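Brastville Community College
Office Skills 2, Unit 5: Setting Up and Keeping a Work Desk
Handout, revised August 2022

Read this before class and bring it with you. The desk plan at the end is due when we meet for Unit 6.

1. Zones

Sit in your usual chair with your elbows at your sides. Whatever your hands reach by moving only the forearms is the near zone. Whatever you reach with a straight arm, without leaning, is the far zone. Anything past that is storage.

Near zone: keyboard, mouse, the paper you are working on.
Far zone: phone, pens, stapler, in tray.
Storage: reference binders, spare paper, anything used less than once a day.

Most crowded desks have storage items sitting in the near zone. When you sort a desk, start there and work outward.

2. Small items

Pens, pencils, scissors and rulers are stored upright in one holder. Put it on the side of your writing hand, in the far zone, where your sleeve will not catch it. One holder per desk. A second holder fills up with dried-out markers and ends up as a place to lose things.

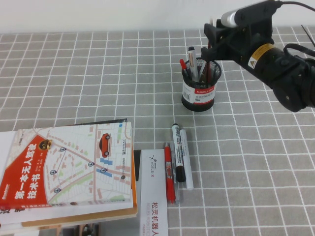
Figure 1. Pen holder on a desktop.

Paper clips, rubber bands and sticky notes go in the top drawer in shallow trays. Do not put them in the pen holder. They sink to the bottom and you have to tip everything out to get at them.

Test your pens on the first workday of the month. Throw out any that skip.

3. Paper

We use the Hedow layout in this course. It has two trays and one folder rack.

In tray: paper you have not looked at yet.
Out tray: paper that is finished and going to someone else.
Rack: open work, one folder per job, label facing you.

The rack on our classroom desks holds 16 folders. If yours is full, close a job or move one to the cabinet before you open another. Do not stack folders flat on top of the rack.

Empty the in tray twice a day. Emptying it means each sheet gets a folder, goes to someone else, or is recycled. Moving the pile to a different corner does not count.

4. Labels

Write the job name first, then the client, then the month the job was opened. Use capital letters. Example:

SUPPLY ORDER / HERNLEY BRANCH / MARCH

Leave the year off folder labels. It goes on the cabinet drawer.

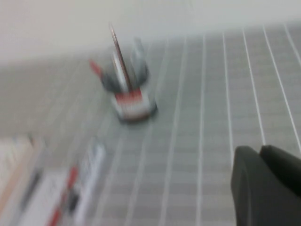
L. Szabo, Office Skills

5. End of day

Allow five minutes. Clear the near zone completely except for the keyboard and mouse. Return pens to the holder, caps on. Put open folders back in the rack. Lock the drawer if it holds client papers. Write the first job for tomorrow on one sticky note and put it on the edge of the monitor.

Shared desks: also wipe the surface and set the chair back to its middle height. Personal items go home or in your locker.

6. Assignment

Draw a plan of a desk you use, at home or at work, seen from above. Mark both zones and show where each item is kept now. On a second sheet, draw the same desk after sorting. Under it, list every item you moved and the zone it moved to. Pencil is fine. Put your name on both sheets and staple them.

Terms to know: near zone, far zone, open work, out tray, cabinet drawer label.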